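Filed under: Town, Police & Protest, Moaning

Quick one because I've got to be out of the door by half seven and I said I'd write this up before the council papers vanish off the website again.

So the order for Plornura. If you don't live round here, Plornura is the square in front of the old Studia cinema, and it's where everything happens. Carol singing, the bloke with the pan pipes, every march this town has ever had. The council wants a public spaces order on it. Drinking, fine, most of them have that. But tucked in at clause four is "amplified sound and the distribution of printed matter without prior consent". Printed matter! That's a leaflet. That's me and my mum in 1991 with the hospital petition.

I went to the meeting. Small room, bad heating, 18 of us in the public seats and we got 2 minutes each, which they timed on somebody's phone. Most people wanted to talk about the drinking. Fair enough, I've stepped over it as well. But each time someone asked about the leaflets the answer was that it "would be applied proportionately". Applied by who though. Not the police, they haven't been seen on foot in the square since the summer. It'll be Himance, who do the security for the shops on the east side and who've got the contract for the wardens now. A private firm in hi vis deciding if your bit of paper is a nuisance.

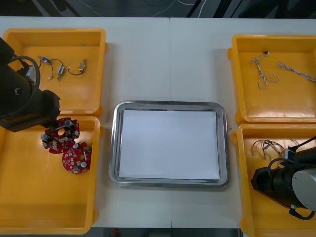
And I know what the reply is, because I've had it from my own brother in law. If you've done nothing wrong you've nothing to worry about, just apply for consent. Right, well, I looked up the form. Ten working days' notice. Name, address, mobile, "nature of material", a copy of the material. Proof of insurance, for handing out paper. £55 to apply and you don't get it back if they say no. Now think about the last time anyone needed to hand out a leaflet in a hurry. Bus route cut, you get a week's warning if that. The library hours thing was announced after lunch and voted on the next night. By the time your consent comes through it's all done and dusted and you've got a box of leaflets about a thing that's already happened.

Also it's a crime if you don't. People keep missing that bit. Breach is an offence, you get the fixed penalty, and if you can't or won't pay it's the magistrates. For a leaflet.

I asked what happens if a warden tells you to stop and you think they're wrong. Long pause. Then I was told I could "raise it through the complaints procedure", whose complaints procedure wasn't clear, the council said Himance and the paperwork says the council. I did ask for that in writing. Still waiting obviously.

To be fair (trying to be fair) the wardens themselves have been alright so far. One of them helped us move the trestle table out of the rain when we did the food bank stall. I've no quarrel with them as people. But the polite one won't always be on shift, and the rule will be there for whoever is. Write the rule for the worst one. Thats all I'm asking.

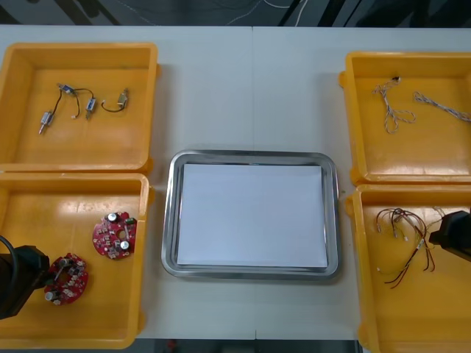

The consultation report is the other thing that's got my goat. They had 477 responses, which for this town is massive, we didn't get that for the bypass. And the officers have boiled the whole lot down to Support, Partly Support, Oppose, and Other. I'm in Partly Support, apparently, as I said I didn't mind the bit on drinking. So is everybody I know who wrote in to object to the leaflet clause. It's those yellow bins exactly, two down one side and two down the other, all square and tidy on a clean white table, and then you look past the far edge and there's cable lying in loops on the floor. The loops are clause four. Add Support and Partly Support together, which they did, in bold, and you've got a "clear majority in favour of the order". I'm not in favour of the order!! I'm in favour of not treading on cans.

I've asked for the responses to be published with the names taken off. They say it would take too much officer time. The Yang Centre did it for their own survey when they changed the opening hours, all the comments, typed up and pinned on the wall, rude ones and all. And they're a community centre with one printer.

Anyway what you can do. It goes to full council in December. You can email your councillor, both if you're in a ward with two, and please say clause four by name. Don't just say you object, or you'll end up in a box again. Say "remove the words printed matter from clause four". If you can come on the night, come, it starts at seven and the public questions are first so you can be home for your tea. Questions have to be in beforehand in writing and they're strict on it, I got caught out last time.

I'll be in the square most mornings before work handing out a sheet with the wording on it. Still legal at the moment. If you want a few for your street give me a shout, or take a pile from the Studia steps, I leave them under the brick. Not proofread any of this, bus is due, will fix the spelings tonight.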